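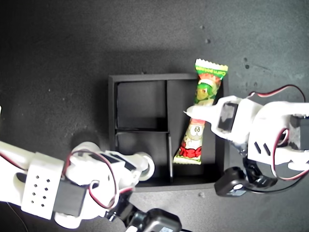 Two-arm sorting project: one arm picks well, the other keeps nudging the tray

Posted by Bo-ram Baek, July 9, 2019
Filed under: School clubs and contests

Hello everyone! I help out with the robotics club in Tudthorpe (I teach chemistry during the day, so please be gentle with me), and my students are building a two-arm packing station for the Troltness meet in October. We've named it Drostia, after a dragon in a story one of the kids wrote. The task is to take wrapped snacks out of a black divided tray, one at a time, and set them down in an open bin off to the side. Either arm may do the picking, but at least one item in each round has to be handed from one arm to the other.

Both arms are small white plastic ones with hobby servos, simple grippers, and more red and black wire than I ever imagined I'd have an opinion about. We sit them on opposite sides of the tray. The students teach them by moving a pair of matching arms by hand while everything gets recorded, and then a program learns from the recordings. We have 61 recordings so far, which took the kids most of the spring and a truly shocking amount of orange soda.

My trouble is this. The right arm is doing rather well, especially on anything long that lies in the compartments on its own side. The left arm is another matter. It comes in low over the near edge of the tray, and about as often as I'd like to cry, it catches the rim and the whole tray slides. After that the right arm goes for where the candy used to be, closes on air, and carries on to the bin looking very pleased with itself.

We ran 19 practice rounds last time we met and the tray got shoved in 6 of them. The rules let us use whatever tray we want as long as it has at least two compartments, but they say nothing either way about fastening it down. I've written to the organizers and haven't heard back.

So, two things I'd love help with. Is there a good way to keep the left arm from dragging on the rim? And is it a bad idea to hold the tray in place during practice if we might not be allowed to do that at the meet? The kids are split on it, and I've been nodding at both sides like a coward.

Thank you for reading all of this. I do go on.

Surachet Yimyam
Member, mechanical and classroom projects

Hi Bo-ram, what a lovely project, and please tell the dragon author that I approve of the name! I ran a club with a very similar setup for a few years, so let me tell you what we went through and you can take whatever is useful.

First, look at your recordings before you touch any hardware. Get the kids to sit down with all 61 and watch only the left arm. I would bet my lunch that in a good many of them the person steering brought the arm in low, brushed the rim, and got away with it that time. The program has no idea that brushing the rim is bad. As far as it can tell, that's how you get into a tray. We had a girl on our team who always came in high and a boy who always came in like he was landing a plane, and our arm learned a sort of average of the two and hit the edge of everything.

What worked for us was a plain house rule for whoever was steering: go up first, travel across, then come down into the compartment. Same thing on the way out. We put a strip of tape on a ruler standing behind the tray and told the kids the fingertips had to pass above the tape. It feels slow and fussy when you're the one doing it, but they get used to it in an afternoon.

Then throw out the worst recordings. I know that hurts when they took all spring! You don't have to lose them all, only the ones where the tray visibly moves or the arm drags. Replace those with new ones done the careful way, and make sure the left arm gets its fair share of picks. If most of your items have been lying on the right, the left arm hasn't had much practice at anything except hovering nearby.

About holding the tray down: yes, do it while you're making recordings, by all means. A bit of removable mounting putty under each corner is plenty, and it comes off the table clean. But do your practice rounds both ways. Ours was forbidden at one meet and fine at the next, and the kids who had only ever worked with a stuck-down tray had a rough morning.

One more thing, and then I'll let you go. Check the wires on the left arm. If the loop is a little short, it can tug when the arm reaches all the way out, and that can pull the gripper lower than it's been told to go. With the power off, move the arm gently by hand through its whole reach and watch whether any wire goes tight. We lost two weeks to exactly that and blamed the software the entire time.

Jin-sol Ki
New member

just use a heavier tray. we had a metal one and it never moved

Woo-jin Yeon
Member

I agree with nearly all of what Surachet wrote, though I'd be careful with the heavier tray idea. If the tray can't slide and the arm is still pushing on the rim, the push goes into the servos. We stripped the gears in one of our wrist servos that way and had to wait for a replacement to come in the mail, with the whole team moping. Fix the path first and then change the tray if you still want to.

I'd also nudge the tray on purpose between recordings. Not while the arms are moving, just a finger's width this way or that before each new one starts, and turned a little sometimes. Do the same with the candy. If the tray has been in the very same spot every time, the arms may have mostly learned the spot, and that would fit with your right arm closing on air after a shove. Ours got a lot more forgiving once we'd done a batch like this. It still missed sometimes, I should say, but it missed by less.

Shiny wrappers gave us some grief too. Under a strong overhead light the bright streaks jump around whenever the wrapper shifts, and our camera view looked quite different from one room to the next. If you can find out what the lighting is like at the meet, practice in something close to it, or at least turn a lamp on and off over a few sessions so it sees both.

Bo-ram Baek
Original poster

Oh, you are all so kind, thank you! We watched the recordings with the projector on and a big bowl of popcorn, and Surachet, I owe you no lunch at all. The left arm brushes the rim in far more of them than any of us remembered, and several of those were steered by me.

Ha-neul Cho, our team captain, has taped up a ruler and is being very strict about it. She also found that one wire on the left arm does pull tight at full stretch, so that's getting rerouted before we record anything new. We're going to try the putty, and Bae (that's the club's name for the old laptop, don't ask me why) is getting the shoved-tray recordings moved into their own folder so I don't have to watch anybody delete them.

Jin-sol, we did look at a metal tray, but the kids are attached to the black one. Woo-jin, I'll bring in my desk lamp. I'll post again once the organizers answer me about fastening things down.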